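From: Kanchan Nautiyal
To: drava-users
Date: 2025-05-21
Subject: Re: [drava-users] Gripper opens mid-transfer after planner timeout

Tuleo support wrote:
> Please confirm whether the release happens with the stock scene or
> only with your own assets. Also, which watchdog value are you
> running? The default of 40 ms is known to be tight when the planner
> and the renderer share a GPU.

Stock Grotton countertop scene, no assets of ours. The watchdog was at the default for the first batch. I raised it to 81 ms for the second and the fault did not go away, it only became less frequent.

Setup is the single Franka arm with the two-finger gripper, working over the marble counter with the kettle, the tomato, the paper towel roll and the rest of the usual clutter.
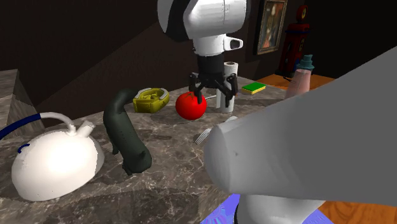 The sequence in the log is the same every time. The planner misses its deadline, the watchdog fires, and the controller goes to its safe state. In our build the safe state sets gripper width to maximum. The arm holds position correctly. The fingers do not hold, so anything in them is dropped from transfer height.

Over 3000 episodes we logged 171 releases of this kind. None were flagged as faults. The episode is closed as "object lost", the same code used for a bad grasp, and that is why we missed it until I compared timestamps by hand.

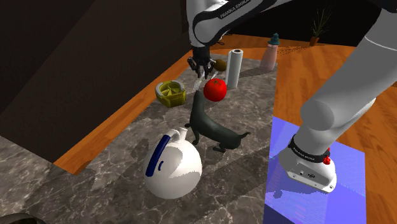 Gripper open over the far part of the counter, Grotton scene.

I consider this a safety matter and would like it tracked as one. Shakya uses the same controller config on hardware, and a watchdog trip there should never command the fingers open. Please do not close it as a simulator timing issue.

Proposed change: on a watchdog trip, keep the last commanded width and force, and write a separate fault code. Patch against the November branch to follow. Can someone on the Shakya side check what their safe state does with the gripper?

Kanchan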